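沐浴球把手指缠住了,机械臂没停,直接带着箱子走了一截(长文,求讨论)

版块:机器人应用 > 抓取与末端执行器
标签:料箱拣选 力限 线缆管理 安全

楼主 慢炖萝卜

各位晚上好,先给大家倒杯茶,这帖子有点长,我这人写东西一向收不住,您多担待。

我们小组做杂物料箱拣选有一阵子了,就是一只铁皮箱,里头放些日用杂货,让机械臂一件一件抓出来,再放回去,没日没夜地跑。项目内部叫 Zoubi,名字是前任组长起的,什么意思我问过三个人,得到三种说法,就不展开了。抓取规划用的是我们自己写的一套东西,叫 Bokstead,后面会提到。

事情出在十一月的一个凌晨,两点多。当时连续跑到第 136 次抓取,前面都挺顺,偶尔有几次空抓,系统自己重来就好了。到这一次,目标选的是沐浴球,就是洗澡搓泡泡的那种网纱团。手指合拢,夹持反馈正常,上提,然后转移到放置点,张开。到这里日志全是绿的。

问题是手指张开了,东西没下来。网纱的一圈钩在下面那根手指弯过去的尖上,软件认为手里已经空了,就高高兴兴去抓下一件。下一件在箱子靠壁的位置,手指带着网纱下去,网纱又挂到了箱沿的毛刺上,于是机械臂和箱子就被一团纱连在一起了。您可能觉得一团纱能有多大劲儿,我以前也这么觉得。那东西一拉直,拧成一股,跟绳子没两样。

机械臂照着轨迹往外走,箱子一侧的夹具先松了,整只箱子在台面上被拽着斜了过去,滑了 15 厘米。然后绕在手腕外侧的线束被箱子后板顶住,夹爪的一根信号线被扯出接头,夹爪掉线,程序这才报错停下。也就是说,最后让它停下来的是一根被拔掉的线,力限从头到尾没有动作。我第二天早上看到曲线的时候,手里的豆浆都凉了也没喝。

没有人受伤,夜里屋里没人。但我心里很不舒服,如果那时候有人正伸手扶箱子呢?

现在已经把线重新绑过,夹具也重新上紧了,白天有人看着的时候,低速复现了几轮,沐浴球还放在里面,跟发刷、小人偶这些混着。 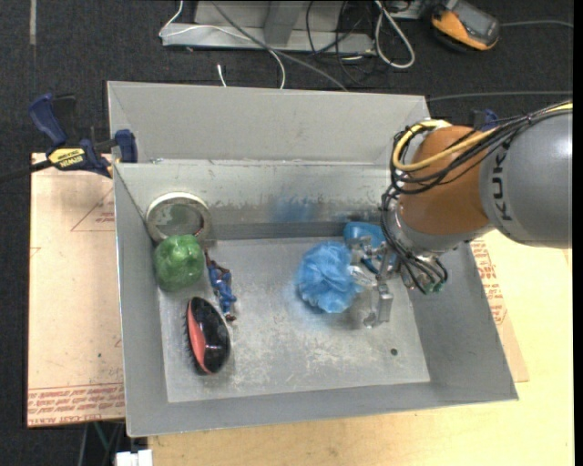 Rosângela Rangel 回复:楼主,先抱抱你,凌晨出事第二天还要写报告,这个滋味我懂。不过我要说句不太中听的,你这帖子里最要紧的一句被你轻轻带过去了,就是“力限从头到尾没有动作”。钩住网纱只是诱因,今天是网纱,明天可以是鞋带、塑料袋、耳机线。请问你们力限设的是多少?是末端的外力估计,还是只看关节力矩?

3楼 慢炖萝卜(楼主)

谢谢关心,豆浆后来热了热喝了。

力限设在 50 牛,末端外力估计,从关节力矩推出来的。您问到点子上了,我昨天翻了一下午的配置,发现 Bokstead 在“转移”这一段会把力限放宽,原因写在注释里,说是加减速时估计值会抖,容易误停。放宽到多少呢,2,000。我看了好几遍,以为多打了一个零,后来跟写这段的同事确认,他当初的意思就是“等于关掉”,随手填了个大数。他自己也很懊恼,我就不在这里说他了,换我当时可能也这么干。

4楼 Yiğit Aydoğan

我来唱个反调,大家别嫌弃。我觉得放宽力限本身没有那么罪大恶极。我在 Skalalby 的产线上待过,转移段的误停要是每十几分钟来一次,过不了两天就会有人把它整个关掉,而且不写注释。你们这位同事好歹写了注释。

我认为真正该改的是“张开等于放下”这个假设。手指张开以后,退出来,在箱子外面找个干净的背景拍一张,看看手上还有没有东西,再称一下手腕上的重量。多花一秒多钟,能挡掉一大半这类事故。沐浴球轻,称重未必称得出来,那就靠看。

5楼 Rosângela Rangel

不同意楼上。检查手上有没有东西是过程质量,力限是安全,这两件事不能互相抵账。相机会脏,网纱可能恰好贴在手指背面,判断是空的,然后呢?最后那道门还是得关着。误停太多就把轨迹放柔,把加速度降下来,把工具的质量和重心重新标一遍。很多人换了夹爪、加了线缆,负载参数还是老的,估计值能不抖吗?

顺便问楼主,你们的负载参数里算了线束吗?

6楼 慢炖萝卜(楼主)

……没有算。

我刚刚去查了,参数还是换夹爪之前的那一版。手腕外面那一圈线,黄的一根,再加一捆黑的细线,从大臂上一路绑过来再垂下去,手腕一转它们就跟着拽,这个力全算进“外力”里去了。难怪会抖,难怪要放宽。写到这里我自己都想叹气,一环套一环的。

7楼 铁锅炖大鹅

插一嘴,我是做线缆的,不懂你们的算法。看照片里那捆线绕手腕的弧,我个人觉得偏松,悬在外面的部分多了点。线在外面晃,迟早要挂东西,箱壁、后板,哪儿都能挂。建议在手腕那里加一段带回弹的护管,接头前面做一个固定点,让拉力落在固定点上,别落在插头上。

还有那个箱子,用木工夹夹在台面上,临时做实验可以,长期跑真不行。夹子在振动底下会慢慢松,你那天松开的那一侧,我猜出事以前就已经不紧了。

8楼 Yiğit Aydoğan

关于箱子固定这条,我又要有不同意见了,今天大概是吃错了东西。我倒觉得箱子能滑走是件好事。真要用螺栓锁死在台面上,那天被拉坏的可能就是夹爪,或者手腕的法兰。我见过有人在箱底装磁吸座,平时吸得牢牢的,力一大就脱开,脱开的同时断一个回路,机器人就停。便宜,而且不靠软件。

9楼 铁锅炖大鹅

磁吸这个我服,收回“长期跑真不行”后面我没打出来的那句“赶紧打孔上螺栓”。不过断开的回路请务必接到安全输入上,别接普通输入,我见过接普通输入然后程序里没读的。

10楼 Rosângela Rangel

磁吸座赞成,前提是在力限恢复之外另加。另外请楼主考虑夜里无人值守这件事。屋里没人,确实不会伤人,可是早上第一个进门的人面对的是一台停在奇怪位置、线缆绷着、夹爪上还挂着东西的机器。他多半会伸手去解。绷紧的网纱一松,手臂会不会动?抱闸有没有抱上?这些写进你们的流程了吗?

11楼 慢炖萝卜(楼主)

说得我后背有点凉。那天早上第一个进门的就是我,我还真是伸手去解的。当时急停我拍了,这一点我有把握,因为进门先拍急停是我的老习惯,跟进家门先换鞋一样。可是流程里没有写,换个新来的同学就未必。

把目前打算做的事跟大家汇报一下,有不对的请接着骂:

转移段的力限已经改回 50 牛,放宽的那段代码删掉了,删之前在配置里加了上限检查,谁再填大数就直接拒绝启动。

负载参数这周重新标,带着线束一起标。标完再看误停有多少,多的话先降加速度。

放置以后加一步空手检查,按 Yiğit 说的,退到箱外拍一张。网纱、绳带类的物品单独列一类,放完以后手指多张合一次,抖一抖。

线束请铁锅老师再指点一下护管的内径,我们手头有一段 Sivton 的,不知道够不够粗。

磁吸座在画图了。底板现在是压着亚克力板垫的,得换掉,不然磁铁没处吸。

以上全部弄完之前,晚上不跑。组里有人心疼进度,我去说。

12楼 铁锅炖大鹅

护管内径别按线捆刚好塞满来选,留三分之一空隙,不然一弯就把线夹死了。你把线捆拿卡尺量一下外径私信给我。

13楼 Yiğit Aydoğan

手指多张合一次那条,我提醒一句:网纱钩在弯尖上的时候,合拢有可能把它夹得更深。你先在白天手动试几轮,看看是抖下来的多还是缠上去的多。我自己更愿意把那个尖磨圆一点,抓扁平的东西会差些,看你们舍不舍得。

14楼 慢炖萝卜(楼主)

还真没想到会缠得更深,明天上午就试。磨圆的话,抓发刷那种侧躺着的应该影响不大,薄片类的估计要吃亏,我先拿一根旧手指磨了看看,试完回来更新。

15楼 Rosângela Rangel

更新的时候请把力的曲线一起贴上来,新旧负载参数各一份,转移段的单独放大。还有那条进门先拍急停,今天就可以打印出来贴门上,不用等到全部弄完。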